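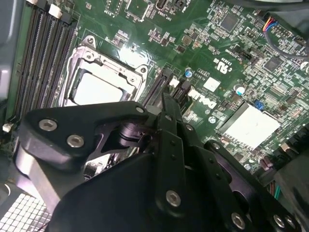 If you've got an old desktop in the closet, May is the month to haul it out. The Grarnulis town library is bringing back its computer swap, and I've been looking forward to it since last spring, when I walked in with a dead keyboard and walked out with two working monitors (my wife is still not thrilled).

The swap runs all month in the basement reading room, from 10 a.m. until the library closes. You bring in a machine you don't want, you get a ticket, and you trade the ticket for something on the shelves. No ticket? You can still buy. Most towers are marked at $22, and that goes to the children's book fund.
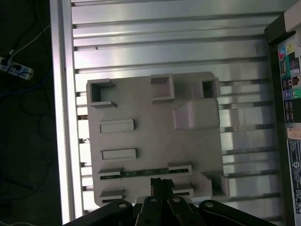

Last year 169 people came through, and the town says 1,423 pounds of old electronics stayed out of the dump. I would have guessed half that! Eilif Boström, who runs the swap for the library, told me he's hoping for more laptops this time. "We get towers all day long," he said. "Everybody wants a laptop and everybody brings a tower."

He also asked me to pass along a plea about passwords. Please take them off before you drop anything at the desk. And please wipe your drive, or pull it out and keep it at home.

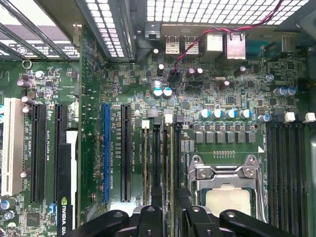

*A desktop computer with the case open, showing the green motherboard and the processor socket.*

A few things they can't take: tube TVs, printers, anything with a swollen battery. Those go to the Engebretsen Road transfer station, same as always. The folks there told me printers are free to drop off through the end of the month, so I'm finally saying goodbye to mine. 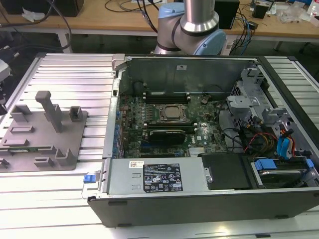
Parking is the one headache. The lot on Climwood Street is half torn up for the new water line, so use the one behind the post office and come in by the side door. There's a ramp, and they've got a cart you can borrow if your stuff is heavy. I'll be there early on opening morning with a box of cables, and if anyone has a decent pair of speakers to trade, come find me.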